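Two-Arm Bench Cells: Planning and Budget FAQ

Fudeck Equipment Planning Desk – Questions and Answers for Requesting Departments
Last reviewed: May

Scope

These answers cover requests for two-arm bench cells used in sorting, stacking and handover tasks. They do not cover mobile bases, conveyor-fed cells or anything with a payload above the small bench class. For those, contact the planning desk before filling in a form.

When should a department start planning?

Start with the task, before the arm model. A request that names a model and leaves the task field blank goes back to the sender. The task field should state the size of the largest and smallest part, the reach needed at the far corner of the table, and whether both arms work in the same space at the same time.

Do we need two arms?

Often no. One arm with a fixture handles most stacking and kitting work. A second arm is justified when one arm must hold while the other places, when the reach area is larger than one arm can cover, or when you are studying handover itself. If the second arm would only halve the cycle time, submit the single-arm figure as well. Reviewers will ask for it.

Is a simulation study required before purchase?

Yes, for any two-arm cell. The study has to show the proposed table, both arms at their proposed mounting points, and parts at true size. It is done in the shared Misus simulation workspace. License seats for Misus are already paid for centrally and should not appear in your budget.

What does the study have to show?

Reach to every pick and place point, clearance between the arms, and clearance between each gripper and the tallest item on the table. Mixed part sizes cause most of the late changes we see. A layout that passes with small cubes alone can fail once a tall block is added, as the gripper now has to travel over or around it, and the second arm may be sitting in that space. 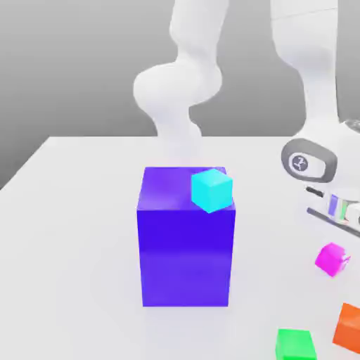
Misus render, block-and-cube layout. A small cyan cube sits on the large violet-blue block, slightly over its right edge, with two white arms at the table.

Small overhangs should be kept in the study. Departments tend to tidy the start positions so that every part is centered and square, and the resulting reach figures are too good. Include rotated parts and parts placed near an edge.

How long does the study take?

Plan on 2 weeks for a layout that uses arms already in the Misus library. A new arm or gripper model has to be imported and checked first, which takes another 4 weeks. Si-woo Byun keeps the library list and can tell you which models are in it.

Can we skip the study if we copy an approved layout?

Yes, if the table, mounts, arms and grippers are all the same and your largest part is no taller than the one in the approved study. Quote the study number on the form. A change of gripper counts as a new layout, including a change of finger length.

Which costs have to be in the budget?

Arms and controllers. List each arm on its own line, even when the supplier sells them as a pair.
Grippers. One per arm, plus one spare set of fingers for each.
Table and mounts. Include leveling and floor anchors if the supplier requires them.
Guarding or area scanners, as set by the safety review.
Cabling, network drops and power.
Installation and acceptance test.
Operator training.
Service for the first year.

Leave out staff time for programming. It is tracked separately.

Which line is most often too low?

Grippers. Requests usually carry the catalog price of the base unit and leave out fingers, adapter plates and the cable kit. On the last set of approved requests, gripper costs ended up almost 46 percent above the first estimate. Get a written quote for the full assembly as it will be mounted.

Finger surface is worth a line of its own in the quote request. Smooth metal fingers and padded fingers are priced differently, and padded ones wear. If your parts are light and hard, ask for a grip test with your own parts before choosing.

Which suppliers are approved?

Huttunen for arms, controllers and mounts. Flumex for grippers, fingers and tool changers. Orders to either can go through on the standard form. Other suppliers are allowed but need a single-source note signed by your department head, and the vendor setup adds time that we do not control.

Do Huttunen arms and Flumex grippers work together without extra parts?

Mechanically, with an adapter plate. It is a separate item on the Flumex price list and is easy to miss. The control side needs a plug-in on each controller. Ask for both to be shown on the quote.

Can we lease?

Leasing is accepted for pilot work of up to 9 months. Past that point, purchase has been the cheaper option in every case we have reviewed. Lease quotes must state the return condition, who pays freight both ways, and whether the gripper is included. Lease and purchase requests use the same form – tick the box in section B.

How much table space should we plan for?

Take the table size from the simulation study and add room for a person to reach the back edge during setup. Arms mounted close together save floor space but share more of their work area, and the shared area is where speeds are limited. If the study shows both wrists regularly inside the same zone, price the next larger table as an option so that reviewers can compare.

Table finish matters if you plan to use cameras for part location. Pale matte tops have been easier to set up than bright metal ones. Bring a sample of your darkest and lightest part to the site visit.

Should we request spare arms?

No. Spare arms are held centrally. Spare fingers, cables and the teach pendant battery are held by the department.

What lead times should go in the schedule?

Use the supplier's written date and nothing shorter. Put the safety review after delivery of the final layout drawing and before installation. Departments that book the review against a draft drawing usually have to book it again.

What happens if the price changes after approval?

Small changes are absorbed by the contingency line. Anything larger than the contingency goes back to review with the new quote attached and one paragraph on what changed. The study does not have to be repeated unless the hardware is different.

What is included in the acceptance test?

The supplier runs the task set from your request, using your parts, at the speed stated in the request. Results are compared with the simulation study. Differences in reach are treated as installation faults and corrected by the supplier. Differences in grip are handled case by case, given that contact and friction in the study are only estimates. Keep the final payment open until the signed test sheet is on file.

Who answers questions?

Layouts, Misus access and the model library: Si-woo Byun.
Quotes, leases and budget lines: Kyu-ri Yoo.
Include the request number in the subject line. Requests without a number yet should use the department code and the word "draft".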